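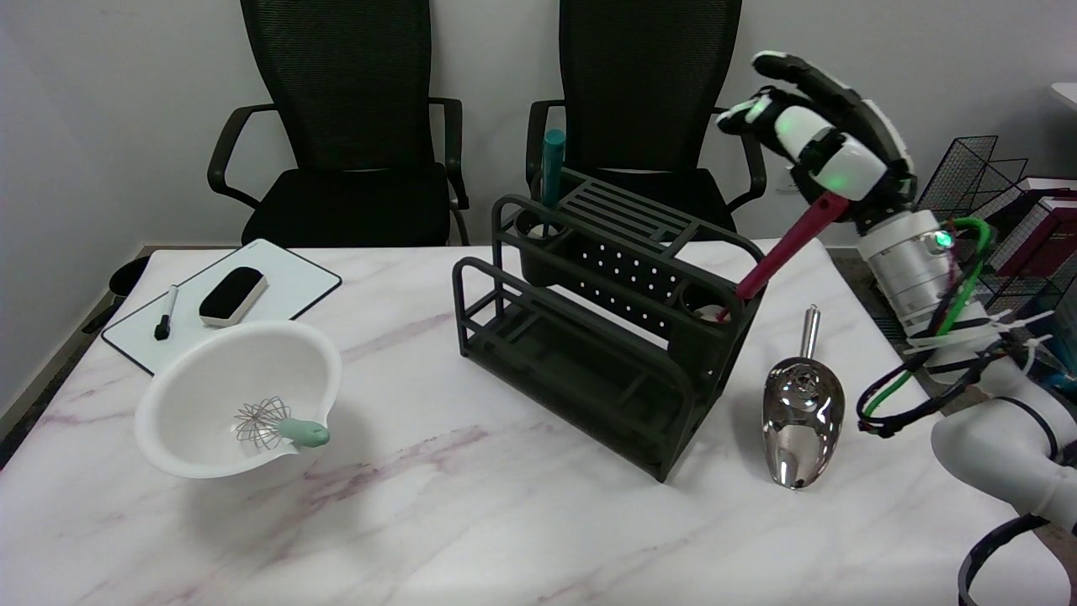 List Home Archive Thread Index Prev Next Search

[trindmont-robots] Re: Skolus left knee buzzing again

15 August 2026

On the buzzing knee, Chin-lung Kwan wrote:

> Has anyone else got a Skolus that hums when it's just standing there?
> Mine is fine for a while, then the left knee starts to buzz and the
> whole leg gets the shivers. If I push down on the head it stops. I've
> swapped the knee servo twice and I'm not buying a third one until
> somebody tells me it isn't the board. Running Jitbridge with whatever
> settings it came with. Also, is anyone still using the old Wei battery
> packs, or did you all give up on them?

Hi Chin-lung, and hi all,

Oh boy, yes. Mine did exactly this all last winter, and I went through the same routine you did: new servo, new cable, a lot of swearing. Please don't buy the third one yet!

The clue for me was the part about pushing down on the head. When you do that you're loading the knee in one direction, so the slop in the gears gets squeezed out and the servo stops hunting back and forth. A bad board wouldn't care whether you were leaning on it. So I'd look at two things before you spend any money.

First, the horn screw. On the Skolus the knee horn is plastic and the screw goes into brass, and it works itself loose after a few hours of walking. Take the shin cover off (there are 4 screws, and the bottom one is longer than the others, don't mix them up like I did) and wiggle the shin by hand with the power off. If the horn moves and the shaft doesn't, there's your buzz. I put a tiny dab of the removable thread locker on mine. Keep it off the plastic, it'll craze it.

Second, Jitbridge. The dead band it comes with is really tight. It was set at 3 on mine, and that's fine for an arm lying on a bench but it's way too fussy for a leg holding up a whole robot. I nudged it up one step at a time and by 4 the hum was mostly gone. I didn't go higher, my guy starts to stand like he's had a few drinks. Change it for both knees, though. I only did the left one the first time and he walked in a big slow circle into the couch.

If you want to see what's going on, turn on the position log and just let him stand there. You're looking for a little sawtooth on the knee line. Mine was going up and down 21 times in the stretch I printed out, and flat as a board after I tightened things up. Send me your log if you like, I'm happy to squint at it. Paste it in the body please, the list still eats attachments.
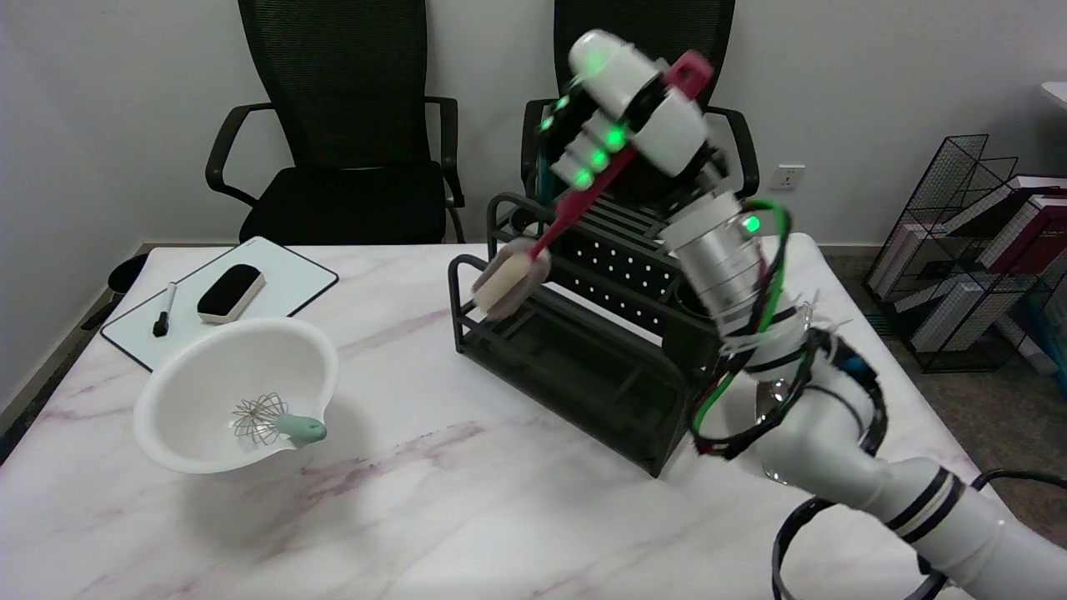
White hand holding a red-handled brush against the dish rack.

About the Wei packs: I still have two and I still use them, but only for bench work. They sag pretty badly under load, and a sagging pack makes the knee thing worse. The servo drops a bit of torque, the knee dips, it overcorrects, and off you go with the shivers again. So if your buzz only shows up "after a while," like you said, try it once on a freshly charged pack and once off the wall supply with the long lead. If it's quiet on the wall supply I'd blame the battery before I blamed anything in the leg. I can bring mine along in October if you want to compare side by side, I was planning to drive up anyway.

Oh, and somebody asked a while back whether the new ankle plates fit the older Skolus. They do, but you have to file the inside corner down a hair or the foot catches when he turns left. It took me one evening and most of a pot of coffee. The old plates are in a coffee can in my garage if anyone wants them for the postage.

Let me know what the horn screw looks like!

--
Trindmont hobby robot list
Plain text please, and trim your quotes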